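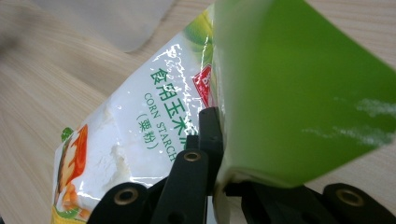 Hilo de Boglárka Bognár · 4 min de lectura

Hilo sobre el mantenimiento de la celda Ustico, la de la mesa con dos pinzas de mano. Me lo pidió el equipo de Skendton, que está montando la suya, y lo dejo en abierto por si le sirve a alguien más.

La tarea que tenemos ahora se llama Mercado: coger envases de cocina y meterlos en un recipiente de plástico translúcido. Bolsas, sobre todo. La de almidón de maíz es la que más guerra da, porque el plástico brilla y el contenido se desplaza cuando la levantas por un lado.

Empiezo por la mecánica. Cada dedo va sobre un varillaje con pivotes. Los anillos de esos pivotes son lo primero que miro por la mañana. Cierro la pinza despacio, la abro despacio y noto si hay algún punto en que se atasca. Si se atasca, se desmonta. No se lubrica por encima para salir del paso.

Lo de no lubricar por encima viene de marzo. Pusimos aceite en un pivote sin abrirlo, el aceite bajó por el eslabón y acabó en la espuma del dedo. Perdimos una tarde de grabación y una pareja de almohadillas.

Para desmontar: se quita primero el dedo, luego el eslabón, y el eje sale hacia fuera. Los tornillos, a una bandeja con imán. Limpieza con un paño sin pelusa y un poco de alcohol, secado, grasa seca en el eje y a montar. Se tardan 15 minutos por pinza si tienes las llaves a mano.

El apriete es lo delicado. El cuerpo del dedo es de plástico y el tornillo entra directo en él. Si te pasas, la rosca se va y hay que cambiar la pieza entera. Nosotros apretamos a mano con la llave corta, hasta que hace tope, y paramos. 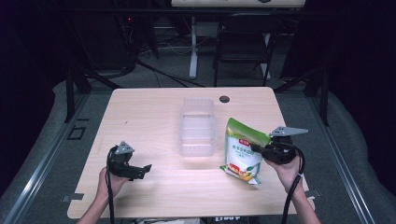 Sobre la colocación de la mesa. El tablero tiene que estar siempre en el mismo sitio respecto a los perfiles de aluminio. Antes de cada sesión compruebo que no se ha movido y reviso las piezas metálicas de las esquinas delanteras. Con apoyar la cadera unas cuantas veces ya se desplaza, y luego las grabaciones de la mañana no cuadran con las de la tarde.

El recipiente va en el centro, más o menos, y lo movemos entre repeticiones. Los objetos también. Lo que no se mueve es la mesa.

Cables. Cada pinza lleva el suyo y los dos caen por delante del tablero. La regla es que el cable haga una curva amplia por detrás de la mano y baje sin tocar el canto. Si roza el canto, la cubierta se pela en pocas semanas. Si queda tenso, el conector de la pinza sufre cada vez que estiras el brazo.

Hemos cambiado 2 conectores este año y los dos fallaron por tensión. El síntoma es muy claro: la imagen de la pinza se corta justo cuando vas al fondo de la mesa y vuelve cuando recoges el brazo. Si os pasa eso, no toquéis el software. Mirad el cable.

Las cortinas oscuras de los lados las tenemos para la luz. Si se dejan abiertas, por la tarde entra claridad lateral y los envases brillantes se convierten en un espejo. Quien abre la cortina para pasar, la cierra. Está escrito en la hoja de la celda y aun así hay que repetirlo.

Fitzgerald Gallagher me preguntó por qué no ponemos un difusor y nos olvidamos. Lo probamos. Mejora el brillo de las bolsas, pero nos quita contraste en el tablero, y el seguimiento de la posición necesita ver la veta de la madera. De momento se queda fuera.

Ahora, las espumas, que es por lo que más me escribís.

Cada dedo lleva una almohadilla de espuma negra en la cara interior. Es consumible. Nosotros la cambiamos cada 300 agarres aunque tenga buena cara, y antes si se nota dura al apretarla con la uña. Las compramos a Skuston ya cortadas, porque cortándolas nosotros nunca nos salían las dos del mismo grosor.

Si una es más gruesa que la otra, la pinza cierra desplazada hacia un lado. Con una caja rígida no lo ves. Con una bolsa blanda sí, porque la bolsa gira al levantarla y llega torcida al recipiente. Por eso se cambian siempre en pareja, aunque solo una esté mal.

El polvo es el otro problema. La espuma es porosa y coge de todo: fibras de la moqueta, pelusa de la manga, restos de los propios envases. Las motas claras sobre la espuma negra se ven enseguida. Mientras sean pocas y sueltas, rodillo adhesivo y a seguir.

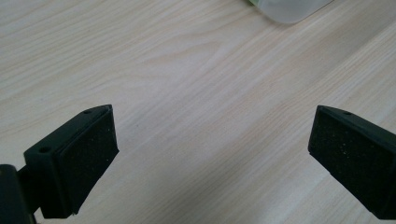
Nada de aire comprimido. Mete el polvo más adentro y levanta el borde de la almohadilla. Nada de alcohol tampoco, que el alcohol es para los ejes. En la espuma reblandece el adhesivo y a la media hora la tienes bailando.

Para cambiarla: pinza abierta del todo, apoyada en la mesa sobre un trapo. Se levanta la espuma vieja desde una esquina con una espátula de plástico. Se retira todo el adhesivo del hueco, que es lo pesado. La nueva se presenta sin pegar, se comprueba que queda dentro del borde del dedo y entonces se pega. Después, 20 minutos con la pinza cerrada, sin usarla.

Esos minutos son los que todo el mundo se salta – yo también, al principio. La almohadilla aguanta la mañana y se corre por la tarde, a mitad de una serie.

Cuando las dos pinzas están montadas hago una prueba corta. Abro y cierro en vacío mirando que las almohadillas se toquen en toda la cara. Luego cojo una bolsa por arriba, la levanto, la giro un poco y la vuelvo a dejar. Si resbala o se ladea, se repite el ajuste. Si va bien, se apunta en la hoja y se graba.

En la hoja apuntamos la hora, qué pinza, qué se cambió y quién. Al principio no poníamos qué pinza y no había forma de saber si un fallo era siempre de la misma. Ahora llevan una etiqueta por debajo, izquierda y derecha, y no se intercambian entre manos.

Repuestos que tengo en el cajón: almohadillas de Skuston, un juego de eslabones, ejes, tornillos del dedo, un cable completo y las llaves. Para Skendton os recomendaría lo mismo más un segundo cable, que los vuestros tardan más en llegar.

Me queda pendiente la calibración de la apertura, que cambia un poco al poner espuma nueva. Estoy terminando de escribir ese procedimiento y lo cuelgo aquí, a continuación, cuando Fitzgerald lo haya probado en su mesa.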